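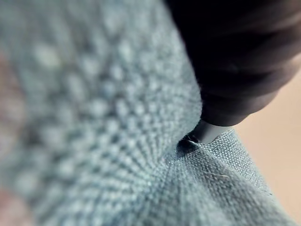 Fig. 1. Woven cloth, pale blue-grey.

Section 4: Filling up and first use

Right, you've got your Ellow 2707 steamer out of its box and the hose is on (go back a section if it isn't, I'll wait). I've had mine long enough to get most of this wrong at least once, so I've written it down in the order I do it now.

1. Unplug the steamer. Please don't fill it while it's plugged in, even if you're in a hurry.

2. Lift the tank out by its handle and turn it upside down over the sink. The cap is stiff when new! Push down and turn left.

3. Fill to the MAX line with cold tap water. In a hard water area I'd go half and half with the bottled stuff for irons.

4. Put the cap back, turn the tank the right way up and hold it over the sink for a moment. A drip means the rubber ring has slipped, so take the cap off and seat it again.

5. Slide the tank home until it clicks, then plug in and choose your setting. LOW is 1000 watts and HIGH is 2000. Start on LOW.

6. Wait for the green light, point the head into the sink and hold the trigger until the spitting stops and you've got proper steam.

CAUTION: Steam burns are nasty. Never steam anything while somebody's wearing it, and keep your free hand well away from the head.

Note: Knits and ribbed cloth want a lighter touch than flat weaves. Hover a little way off and let the steam drift in – pressing down flattens the ribs, and I have a jumper that never forgave me.

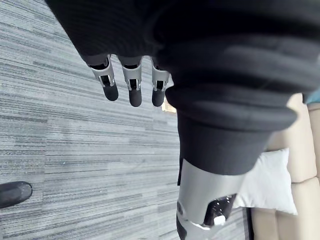 Bushra Bukhari wrote in to say that she leaves the tank full between jobs and has never had a problem, and could I please stop nagging people to empty it. Fair enough, but I'm going to carry on. Mine sat full from October until spring and the first puff out of it smelt like a pond.

Steaming furniture
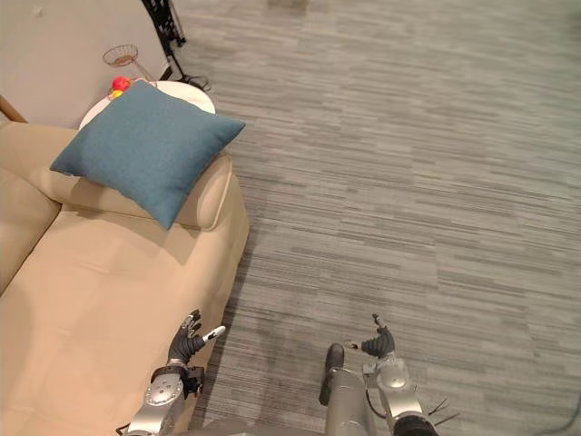 Upholstery needs the wide brush head, the one with the two clips, and you should test a hidden patch before you do anything else. Let the patch dry fully and check it in daylight. After that I do the seat first and work back towards the arms in slow strokes, always on LOW. Clear the cushions off before you start, and that includes any draped over an arm like the teal one on this beige sofa, or you'll steam all round it and end up with an odd patch underneath. Cushions can be done separately, on a towel.

7. When you've finished, switch off, unplug and let the head cool on its stand.

8. Empty the tank and leave the cap off overnight.

Page last changed 7/1/21, when I corrected the wattage on LOW.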